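Stolgate Home Medicines Project
Progress report to the Olaniyan Fund
Prepared by Sadia Mohmand, Project Lead

1. Summary

The project helps older residents of Stolgate and Badholm to sort, store and safely return the medicines they keep at home. Delivery is in line with the plan agreed at the start of the grant. By the end of May the team had completed 164 home visits, and 2449 packs had been taken back to partner pharmacies for disposal.

2. Home visits

Visits are carried out in pairs, led by Chukwuemeka Osagie in Stolgate and Tamunoemi Okoro in Badholm. Residents are asked to bring all their medicines to one place before the team arrives. Visits have taken longer than we first allowed for, particularly in households where two people take regular medicines, and the booking sheet now allows a full morning for these.

3. Printed materials

The storage leaflet has been reprinted in larger type. Of the 3000 copies ordered, 800 remain in stock at the Badholm office. Abimbola Haruna is revising the section on children's medicines following comments from two of the pharmacies.

4. Sorting and boxing

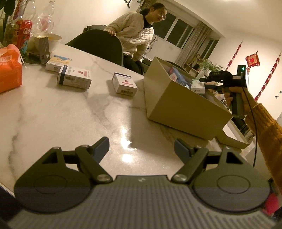 Sorting is done at the resident's own table wherever possible, so that each pack can be discussed before it is put away. Packs are kept in their original cartons and are not tipped out or combined. A plain cardboard box is enough for most households - the open one at the right of the table already has a number of packs inside, with three more white boxes still lying out on the marble. We ask that food and other household goods be moved well clear before work begins, and this point will be given more weight in the next staff briefing.

5. Next period

Visits will continue at the present rate. Tamunoemi Adebisi will take over the pharmacy returns log, which is to be moved to the Wunis system. We request the Fund's agreement to carry the unspent travel budget forward into the next period.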